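Home Papers Methods Notes Archive Search

January | Bruro Methods Group
Shares 23 | Comments 5

4. Setting Up and Looking After the Cell

Most papers on cloth handling give the hardware one paragraph and move on. We want to spend a whole section on it, because the cell taught us more than we expected and we think other groups can save themselves a good deal of trouble by reading this part first. The learning method in Section 5 is simple. The cell under it took far longer to get right, and we enjoyed that work a great deal!

4.1 Layout

The Sutska cell is built for picking up, lifting and laying down small household textiles. One arm does all the lifting. It looks at its work through two separate views: a depth camera at the head, looking down over the arm, and a fixed camera that watches the work area from outside the arm's reach. The head view is used for planning the grasp. The fixed view is used for checking what the gripper has hold of once the cloth is in the air, where the folds hide so much of themselves that a single viewpoint is rarely enough.

We chose a green work surface early and never regretted it. The towels, napkins and cardboard blanks we handle are mostly warm in color, so a plain color threshold gives a clean first mask before any learned model is called. A smooth, matte fabric also helps with glare. Our first surface, a shiny white board, threw the ceiling lights straight back at the head camera and cost us most of a month.
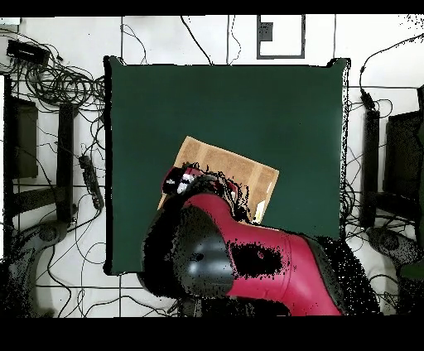
Depth dropout deserves a careful word. Glossy red covers are lovely to look at and hard on a depth sensor, and any point cloud that includes the arm will have holes and ragged borders near the links. We tried filling the holes and got a smooth, wrong surface that the planner happily trusted. What works much better is to leave them alone, mask out the arm using its joint angles, grow that mask by a small margin, and plan only on the points that remain. The method is plain and takes very little computing time. It also fails in a friendly way: when too much of the work surface is masked, the planner asks the arm to back off and look again.

Cardboard makes a fine test piece for this step. It is flat, it holds its shape, and its corners are easy to find in both color and depth. We run a cardboard check before any cloth session, with the sheet turned to a new angle each time so that we can't fool ourselves with a memorized pose. If the measured corners agree with the expected ones, we go on. If they don't, we recalibrate the head camera before touching anything else (it is very tempting to nudge an offset by hand, and we have all done it, and it has never once held until the afternoon).

4.2 Cables, stands and other slow troubles

Cables were our largest source of small errors. A cable that pulls lightly on a camera mount will move it by an amount too small to see and easily large enough to spoil a corner grasp. We now leave slack at every connector, mark the position of each stand's foot on the floor, and compare the marks at the start of a session. The Akolgo connectors on our camera lines turned out to loosen with repeated motion, so they are pressed home by hand as part of the same check.

Power gets the same treatment. The arm controller and the cameras are on separate strips. With everything on one strip, a restart of the controller would sometimes take a camera down with it, and the recording would carry on with a frozen picture. We lost 2 full sessions that way before adding a test that stops the run when a camera's time stamps cease to advance.

4.3 Gripper care

The fingers do the hardest job in the cell. Terry cloth has loops, loops catch, and lint collects on the pads far faster than we had guessed. A pad with lint on it still closes fully and still reports a normal closing force, so the controller sees nothing wrong while the corner slides out.

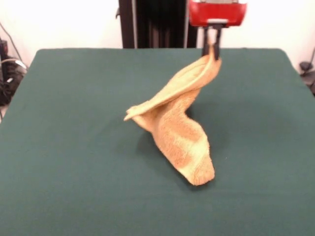 Holding a towel by a single corner is our favorite moment in the whole cycle, and also the one that shows up every weakness in the setup. The cloth twists under its own weight, flaps curl over, and the free end may end up nearly anywhere below the fingers. We pause after each lift to let the cloth settle before the fixed camera is read. Shortening that pause looks like an easy gain in speed, but the estimate of the lowest point gets worse very quickly.

The pads are wiped with a dry cloth between batches and changed whenever the slip test fails. For that test we use a folded strip from Naltel, gripped at the tip and lifted slowly through a fixed height. Finger alignment is checked with the gripper closed on a thin card, and a gap at either end of the card means the mount screws need attention.

4.4 Service record

Over the whole study the cell completed 2,194 lifts. Every stop was written down with its cause, the time of day, and what was done to clear it. We can't recommend this habit warmly enough! The record is how we found the loose connectors, and it is also how we learned that slips came in clusters toward the end of long batches, which led us straight to the lint. Section 5 uses the same lifts as training data, with the sessions affected by frozen cameras left out.

Previous section Next section Back to top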